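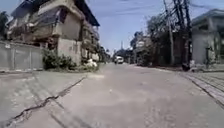 Syafiqah Rahman
Research Fellow, Street Surfaces Group, Partington

3.2 The concrete street at Iltard

The second study site is a residential street in Iltard, paved in concrete slabs over its full width (Figure 4). We chose it for the wear of its surface and for the way the buildings meet the road. A low curb and a strip of pavement separate the roadway from the properties on the left side, and the boundary wall of the first lot stands directly behind this strip. In such a street the people who live there walk, park, sweep and put down their things on the same ground, and the condition of the concrete is a part of daily life.

Figure 4. Residential street at Iltard, looking along the roadway. Note the jagged crack at the lower left and the multi-storey building with recessed balconies.

The surface is pale and dusty, and the seams between slabs are only weakly visible. The most important defect is a long crack which runs in a zigzag across the left part of the road. It does not keep to one direction, and for this reason we do not classify it as an opened joint. Following the scheme of Ashby and Hollis, which we use in the whole paper, it is recorded as an irregular crack of class 2. The darker streaks on the concrete near the crack needed more care. They are probably shadows of wires or poles, and we excluded them from the crack map. In our first trials with automatic tracing, thin shadows of this kind were often taken for cracks, so all maps were corrected by hand at a scale of 1:300.

The building on the left side has three to four storeys, with stained concrete walls and a dark roof whose eaves reach out toward the street. Its balconies are stacked one above the other toward the far end. We describe the façade here because residents, when they were asked about the road, very often answered about the buildings also. Shona Faulkner, who carried out the interviews in September, noted that the words "old" and "tired" were used for both. We therefore kept one common category — general wear — for answers which could not be divided.

Objects at the roadside were noted separately. Near the foot of the building there is a pile of white bags or debris, close to a dense bush at the corner of the lot. We did not treat such piles as damage, but they can hide the edge of the pavement, and any length of curb behind them was marked as not observed. The same rule was applied at Bestport, where 11 lengths were marked in this way.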